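Ollow Robotics Club Handbook
Section 4: Setting Up the Simulator and Running the Tray Lift

Read this section before you touch the practice machines. Section 3 covered logging in, and if you skipped it, go back, log in, and rejoin the rest of us at step 1.

The Tray Lift is the first two-arm task of the season and counts toward your place on the Pakitz Cup team. It runs entirely in simulation. You can't break an arm, a table or a teammate, and in February we will hand you hardware that breaks all three, so please form your habits now.

4.1 Before you start

You need:

One practice machine with Fidus installed (the club's simulator; the icon is a small gray dog).
Two hand controllers, charged. The left one has green tape on it. If neither has green tape, find out who has been tidying.
Your team's settings file from the shared folder.
A chair that doesn't roll. The reason will become clear around your third attempt.

Note: Fidus takes a while to load the room the first time. A progress bar stuck at 29 percent is normal. Clicking on it is also normal, and does nothing.

4.2 Loading the room

1. Close everything else on the machine. This includes the thing you are about to say doesn't count.

2. Start Fidus and choose Rooms, then Bermúdez. The rooms are named after past club captains, in no order that any past captain will admit to.

3. Under Task, choose Tray Lift, Two Arms.

4. Set the random seed to 314. Everyone uses the same seed for the first week so that we can compare runs. From the second week on, you may pick your own, and you will find out how much you owed to 314.

5. Press Load and wait for the status line to read Ready. "Almost ready" is a different message, written by a former member with a generous nature. Wait for the other one.

Caution: Do not press Reset while the room is loading. Fidus will reset the room it had before, which may be someone else's, along with their score.

4.3 Pairing the controllers

6. Hold the left controller still and press its side button until it buzzes. Repeat with the right one.

7. Move the left controller a few inches. The left arm should move. If the right arm moves, swap the controllers in your hands. You may also swap them in the Settings menu, but then the next team inherits your problem and will come looking for you.

8. Set Motion Scale to 0.5. Full scale is available. Full scale is how the chair rule got written.

9. Press Home. Both arms return to their rest pose, and the status line shows a green dot.

4.4 Getting into the start pose

10. Bring both arms forward slowly until the grippers are over the sides of the tray. Do one arm, then the other, then fix the first one, which has drifted while you were admiring the second.

11. Line up the grippers at the same height, one on each long side. Keep the fingers clear of the rim for now.

12. Take your thumbs off the triggers and count to five. If anything moves during the count, go back to step 9. 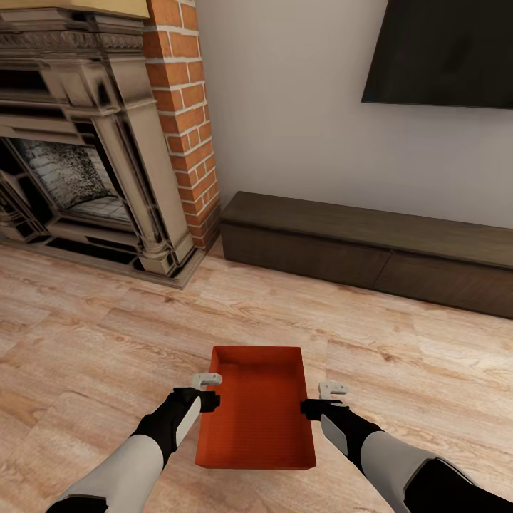

The start pose is worth ten points by itself, and teams lose more of them here than anywhere else in the task. The usual mistake is treating one arm as the real arm and the other as a helper. The judge script checks whether the grippers are level with each other, and it has never been talked out of a deduction. Look at the white fingers against the orange of the tray, since that contrast gives you the quickest read on whether one side is sitting lower. The planks are less help: they run diagonally across the floor, and people who line up with them end up with a diagonal tray. Leave the fireplace alone too. It has handsome moldings and is worth no points.

4.5 The lift

13. Press Record. The timer starts when you do, so have your argument about who is driving beforehand.

14. Lower both grippers together until the fingers can take hold of the rim. Stop there.

15. Close both grippers. Squeeze gently; the grip limit is set to 375 on the slider, and going past it ends the run with a sound effect we have been unable to remove.

16. Raise both arms at the same speed. One person calls the pace out loud. Silent coordination looks impressive and tips the tray.

17. Hold the tray level until the status line reads Held.

18. Lower it to the floor, open both grippers, and back straight out. Backing out at an angle drags the tray, and the script scores the drag as part of the lift.

19. Press Stop. Write your run number on the board before you discuss whose fault it was.

Note: A run is cut off at 2000 simulation steps. If you reach the cutoff with the tray in the air, you get the hold points and lose the landing points. This is a legal strategy. It will be looked at unkindly.

4.6 If something goes wrong

An arm twitches at rest. The controller is sitting on the desk near the fan. Move the controller, or the fan.

The tray slides away when you touch it. You came down on one side first. Reset and go back to step 10.

The tray passes through the floor. Save the recording and send it to Ustyna Tkachuk, who looks after the physics settings and keeps a collection.

The view is upside down. Press V twice. Pressing it once puts the view inside the wall, where a surprising number of members have spent an afternoon.

The judge script gives you zero. Check that you loaded Tray Lift, Two Arms and that you pressed Record. If you did both, read your log file from the bottom up before asking for help. Most of the time the answer is in the last line, in capitals.

4.7 Saving and handing over

20. Export the run to your team folder. Use the run number as the file name. We already have several files named final.

21. Press Home, close Fidus, and put both controllers back on the charger with the lights facing out.

22. Sign the sheet by the door.

Section 5 covers the same task with the lights in the room turned down and a two-second delay on the left arm. Bring the chair.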